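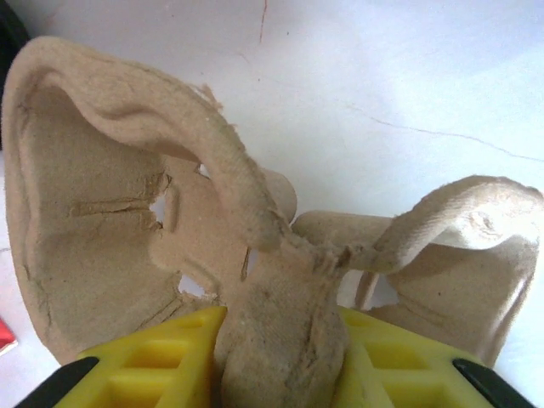
Jurgita Dambrauskienė wrote in after my last page to ask why her reserve never comes out the same way twice when she repacks it for her paraglider, even though she follows the same sheet every time. It's a very good question, and I've had it in one form or another from a good many pilots over the winter, so I've finally sat down to write out how I do a home repack from start to finish. Get yourself something to drink, this runs on a bit.

I should say what I'm talking about first. These notes are for a plain round reserve, the pulled-down apex sort, which is what most of us carry. Mine is a Plondus in the middle size and it lives in a Paulauskas harness with the container under the seat. If you have a square or a steerable, please go to your own manual, as the folding is quite different and I wouldn't want you mixing the two. And if this is your very first repack, do it beside somebody who has done plenty. I did my first three with a patient friend from the club and I still managed to put the lines in the wrong way round on the second.

Before you start

Find a clean floor, longer than you think you need. A hallway will do if you don't mind working on your knees. Take off your watch and rings, and put the dog in another room (I mean it, dog hair gets everywhere). You'll want a few soft weights, a couple of spare rubber bands of the size your manual gives, a line separator or a bit of smooth cord, and the manual itself, open at the right page.

Write down what you have before you touch anything. How many bands, where they sit, which way the handle faces, how the bridle leaves the container. I take notes on paper, and I'm always glad of them an hour later.

Airing it out

Pull the reserve from the harness the way you would in the air, with the harness hanging if you can manage it. You learn a lot from that pull. If it's stiff, or the bag catches on a corner, make a note and sort it out before you fly again. Then open the inner bag, shake the canopy loose and hang it by the apex somewhere dry and out of the sun. I leave mine overnight. While it's up there, go over the fabric panel by panel and run every line through your fingers. Anything that looks or feels wrong goes to a shop, and the folding waits until it comes back.

Folding

Lay the canopy out and anchor the bridle end to something that won't move. A table leg is fine, or a bag of sand. Pull a gentle tension from the apex so the lines lie straight, and pull the center line down until the apex is level with the hem, or wherever your maker says. Now flake the panels, half to the left and half to the right, smoothing each one from the top down before you go on to the next.
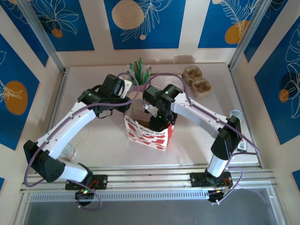 Go slowly at the hem, where most of Jurgita's trouble was coming from. If one panel creeps up by a finger's width, the next one follows it, and by the time you've reached the last gore the whole stack is leaning. Keep a weight on the hem and lift it only to lay the next panel. When both sides are done, count the panels again, left and right, and run the separator up through the lines to be sure they're clean.

Fold the sides in to the width of the inner bag – an S-fold on one side and an S-fold on the other, unless your manual shows something else – and then bring the canopy down in a concertina. Stow the lines in neat figure eights, with the last length left free exactly as the manual gives it. My bands get changed every time. I buy them in bags of 100 from Isberg and the bag lasts me almost forever.

Putting it back

Seat the bag in the container with the lines facing the way your harness asks for, close the flaps in order, and pull the loop through with a length of thin cord. Then take that cord out! I tie mine to a bright red ribbon so I can't possibly leave it behind. Slide the pins in, check there's a little slack between the handle and the pins, and do one more test pull in the hanging harness. Yes, that means packing it all over again afterward. The second one always goes faster.

Sign the log card and put it back in its pocket. My last entry reads 3/12/20, with the words "new bands, pull smooth" beside it.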